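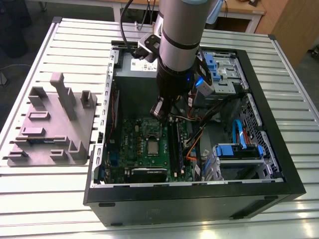 Projects > Computing > Student reports

Flilix: usage of a student video chat app

Salamatu Chukwu, final report, May

Flilix is a group video chat app written for students at Kemuvcombe College. This report examines how often it was installed and whether users kept it. The app had 2,785 downloads in its first term. Of these accounts, 1,119 joined at least one call.

Calls were limited to 25 people. Most were held in the evening, and Saturday was the busiest day. A short survey received 139 replies. Respondents liked joining without a password – several also named this as their main worry.
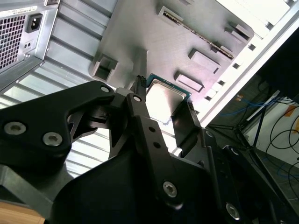 Figure 1. A desktop processor held in a gripper.

Call records were kept on the Skenier server and held no audio or video. The records do not show why a user left, so the survey was the only source on this point. It is recommended that room locking be switched on by default and that the invitation screen be made simpler.

Print this page | E-mail this page

Related reports
Lý: a shared timetable for study groups
Skenier: server load during term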